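Re: Fitting a processor in the old workstation
Posted by Radwa Alaoui, February

Meriem Kamel wrote:
> I have a replacement CPU for the Zellel desktop. The pins are in
> the socket on this one. Do I take the memory out first?

Meriem,

No, leave the memory where it is. The slots are well clear of the socket. Unplug at the wall, then open the load plate fully. Hold the CPU by its edges and keep it level for the last part, then let it down without sliding it.

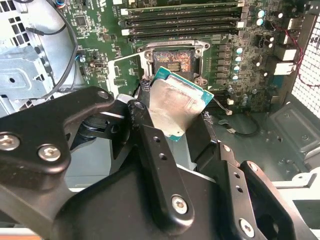
Hatem Bouzid wrote to me off-list that he would check the corner mark against the socket twice before lowering anything, as he bent 2 contacts on his Ashour board and never got them straight.

I agree with him. Wipe any finger marks off the metal top before the paste goes on. A small blob in the middle is enough. Tighten the cooler screws a bit at a time, going corner to corner.

If it won't start, send the list the beep pattern and I'll look it up.

Radwa

Last updated: February, 6 pm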